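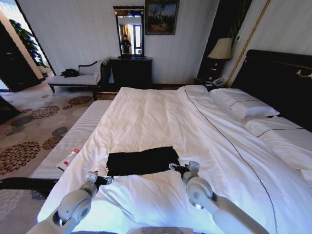

4.2 Cloth handling on soft surfaces

The experiments in Section 4.1 were carried out on a rigid table, where a gripper may press down against the surface while it closes. A bed offers no such support. The duvet gives way under the fingers, and a cloth laid on top of it moves with the filling. We therefore repeated the flattening and folding tasks in furnished bedrooms, using the same two-arm robot and the same Skarnach controller, with no change to the hardware.

Figure 3. Two-arm handling of a black rectangular cloth on a white duvet, seen from the head camera. The right gripper holds a small fold at the edge of the cloth; the left gripper is near the lower left corner.

The training set for this section contains 558 episodes, recorded by operators who guided both arms by hand controller. Each episode begins with the cloth in one of three states (flat, creased or bunched) and ends when the operator judges the task complete. Recordings in which the cloth left the bed were kept and labelled as failures. A further 27 episodes, all from a room that does not appear in the training set, were held back for testing.

We compare two policies. The first, Duman, receives only the head camera view and the joint positions. The second, Tuvico, also receives the views from both wrists and a short history of finger openings. Both were trained for the same number of steps and were run without any fine-tuning in the test room.

The main difference between the two lies in the first grasp. Duman often closed its fingers on the duvet together with the cloth, and the next movement then lifted both layers. Tuvico made this error less often. When it did occur, the policy usually opened the gripper and tried again from a slightly greater height. We believe that the finger history is responsible, as two layers stop the fingers sooner than one, but we have not tested this separately.

Colour had a smaller effect than expected. Dark cloths on pale bedding gave a clear outline, yet creases within a dark cloth were hard to detect in the head view, and both policies sometimes treated a creased cloth as flat. Pale cloths on pale bedding showed the opposite pattern. Edge wear also caused some errors, chiefly where loose threads were taken for a corner.

Results for each starting state are given in Table 2. Trials stopped by the safety limit on arm force are counted as failures throughout.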